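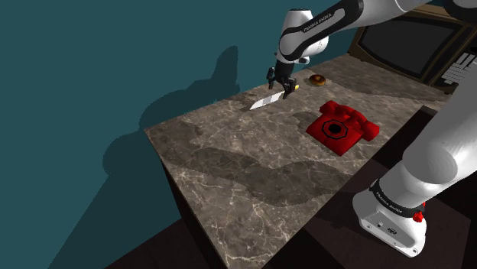

How many demonstrations does a learning system need before it can pick up one object from a cluttered counter? In our project the success rate stopped growing after 505 demonstrations, and the last part of the collected data helped very little.

9 March 2018
By the Fudport student group

Fudport is our semester project on learning from examples. We wanted to teach a simulated robot arm to reach one named object among several others and close the gripper on it. We did not write any rule for the grasp. The system sees only the recorded examples, and from them it must learn which motion belongs to which situation. This report is mainly about how we gathered these examples, because this part took most of our time and we had planned it badly.

Setup

All work was done in simulation. The arm is a model of the Franka Emika arm with a gripper of two fingers, standing next to a kitchen counter with a marble top. On the counter we place household objects: a knife, a red telephone, a donut, an old television. They differ strongly in size and shape, and this was our wish. A knife lies flat and gives the fingers very little to hold, while a telephone is large and has a handset on top of it.

The person who gives the demonstration moves the gripper with a handheld controller. The simulator writes down the joint positions, the opening of the fingers and the rendered view at each step. One demonstration ends when the person presses the stop button. It takes 30 seconds at most; after that the recording is closed automatically and marked as failed.

Collection

We recorded 741 demonstrations in February. Seven students took part, and only two of them had used the controller before. In the first days everybody started from the same arm position. It was comfortable, but the trained system then could do the task only from this position. When we moved the start by a small distance, the fingers came down beside the handle and closed on air. From the second week the simulator chose the start position randomly, and also the positions of the smaller objects. The television always stayed in its corner.

The knife was the most difficult. Some of us came to the handle from above, others came from the side and pushed the knife a little before the grasp. Both ways are correct, but the system learned something in the middle of them, and this was not correct. We then wrote a short instruction sheet -- always from above, fingers open before going down, no pushing -- and repeated the knife recordings of two students. We should have written this sheet before the first recording.

A second problem was waiting. People stop to think, and the arm stands still above the object. In the data this looks like a lesson to stand still. We cut out all pauses longer than one second with a script, and after this the trained arm hesitated much less.

Cleaning

Each recording was replayed by a person who did not make it. We removed the ones where the wrong object was touched, where the fingers went into the counter, or where the file was damaged. The replay work was slow, but it also showed us that shadows change the result. With the light from one side the arm throws a wide shadow on the countertop, and the early version of the system made more errors on objects lying in the dark part. We added recordings with other light directions, although not as many as we wanted.

Results and open points

We trained the same network several times with growing parts of the cleaned data. Up to 505 demonstrations each step gave a clear improvement. After this the curve was almost flat for the telephone and the donut. For the knife it went up still a little, so we think that the later effort should go only to difficult objects.

We did not test on a real arm, and we cannot say how much of the result would remain there. We also did not measure how tired the students were at the end of a session, but the late recordings were removed more often than the early ones. In the next semester we would like to keep the sessions shorter and to train a first version of the system after each day of recording.

Related items
Visatitz: sorting small parts with a simulated gripper
Jillavgate: comparing two hand controllers for demonstrations
Lakatos: a tool for replaying and marking recordings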